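The Rowbotham Bench Sundial and Noon Mark Kit

Item 2985

People told time by shadows for a very long stretch before anyone cut a gear, and we have always thought it a shame that most folks today only meet a sundial as a garden ornament, usually set wrong and usually green with moss. The Rowbotham is our answer to that. It is a working dial in cast brass, small enough to live on a windowsill or a bench, and it comes with everything you need to lay out a noon mark of your own, the way it was done in churches and post offices when the town clock had to be put right every few days.

Marjorie Penrose drew up the first one for a history of invention course she was teaching, and we have been making them in the Drenent workshop ever since. Wojciech Jasińska still files every gnomon by hand (that's the upright piece that throws the shadow) and he is very particular about the edge, so please don't be surprised if yours arrives wrapped like a wedding present.

What comes in the box

Brass dial plate with engraved hour lines
Gnomon, adjustable from 0 to 90 degrees to suit your latitude
Brass plumb bob with 5 feet of waxed cord
Noon mark strip, self-adhesive, with pencil
A 40-page booklet on the history of shadow clocks, with correction tables in the back

The booklet deserves a word of its own. Lacey Oakley wrote it, and she starts with Egyptian shadow clocks and goes right on through to the railroads, when every town had to give up its own noon and agree on somebody else's. We have had customers buy the kit for the booklet alone -- and then write to us a month later about their noon marks!

Setting it up

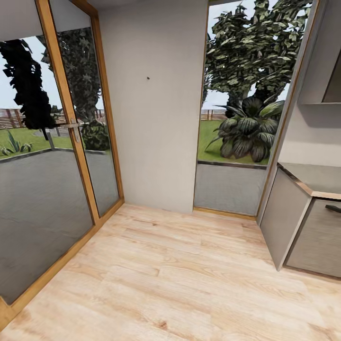

A noon mark is simply a line running true north and south, and when the sun crosses it, you have your local noon. The old makers liked a fixed hole high in a south wall, but you can do very well at home with the plumb bob and a patch of floor that gets the midday sun. A tall glass door with plank flooring beside it is a lovely thing to work with if it faces the right way, and the strip will stick to wood without any trouble. Just don't trust the seams between the boards to run north, however straight they look. Mark the shadow of the cord at local noon, using the tables, and lay the strip along it.

Choosing your plate

The standard plate is engraved for the Northern Hemisphere. If you live south of the equator, pick the Conard plate when you order; the hours run the other way around it, and the price is the same. Orders in by noon on Monday go out that week. Engraved initials take a little longer, so for December gifts please write to Rami Twal at the shop as early as you can.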